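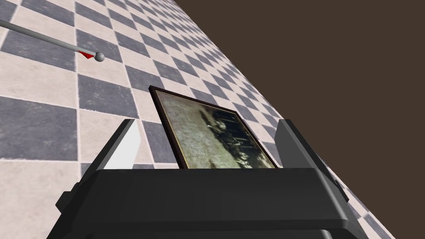

Figure 2. Framed picture with a narrow gold-colored inner border.

3.2 What people mean when they say a picture is "up"

I went into the Larska diaries thinking I would be reading about taste. I had a whole coding sheet ready for it (landscapes, family photos, posters, that kind of thing), and I used maybe a quarter of it. What people wrote about, page after page, was hanging. When they would get to it, who was supposed to do it, why the picture had been leaning on the floor behind the couch since they moved in. We had 1,938 diary entries from 654 rented homes, and the word "still" shows up so often next to the word "leaning" that Dariusz Szulc suggested it as a title for the whole paper.

So let me talk about leaning first. I had assumed a leaning picture was a picture waiting for a nail. Some of them clearly were. But plenty of tenants leaned things on purpose, on a shelf or a dresser or along the top of a radiator cover, and got pretty annoyed in the follow-up interviews when I asked when they planned to finish. One woman told me it was finished, thank you, and went on to describe how she swaps the front picture for the one behind it every November when the light changes. I recoded every entry of hers that evening, and then a good many others!

This matters for the numbers in Section 4, where "up" covers anything the tenant regards as being in its place, whether or not there is a hole in the wall. Earlier housing surveys I grew up on mostly ask about fixings, and I get why, a fixing is easy to check. It does mean that a home with a full mantelpiece and bare walls comes out looking undecorated, and I have sat in those homes drinking tea and they did not feel undecorated to me.

The lease is the other big thing. Tenants in the older Flondo buildings had a clause forbidding nails, and tenants in the newer ones had no clause at all, yet both groups wrote about nails as if they were forbidden. Margus Ozoliņš went back through the leases for me to make sure I hadn't mixed up the two stacks (I hadn't, though it was a fair thing to check). People carry the old rule along with them from one apartment to the next. A man who had never had a no-nails lease in Larska told me his landlord would "go through the roof," and when I asked which landlord, he had to stop and think, and it was one from when he was a student.

Frames come into it too. Heavier frames got leaned more, no surprise, but tenants also talked about some frames as "too good" for adhesive strips. They didn't always mean expensive. A dark frame with a bit of gold to it could be from a thrift store and still be too good for a strip, and the tenant would rather keep it on the floor for two years than risk a fall. I ended up giving this its own code, which my co-authors call the dignity code and which I have promised not to call that in print.

Mirrors gave me the most trouble. I had lumped them in with pictures at the start, mainly to save time, because both have frames and both go on walls. Then I got to the bathroom entries. A mirror over tile is a different kind of decision: drilling into a grout line scares people who will happily put a nail in plaster, and a good number of tenants had never chosen their bathroom mirror in the first place. It came with the room. I sent a draft of this section around with the two still combined and a note saying I wasn't happy about it.
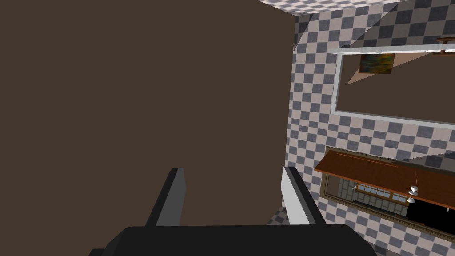
Kadri Venckus wrote back that I should split them and stop worrying about the sample size, that a person checks a mirror every morning and can go a month without looking at a picture, and that anything used daily gets hung for use first and looks second. She added that height was the giveaway: ask who in the household the mirror is too high for, and you will learn who hung it.

I did split them, and I added her height question to the last round of interviews. The answers were so lively that they get their own table in the appendix. For pictures, the same question mostly got me a shrug. For mirrors I got stories, including one household where the teenager had outgrown the mirror and now bent his knees to comb his hair, and everyone agreed that it ought to be moved, and it hadn't been.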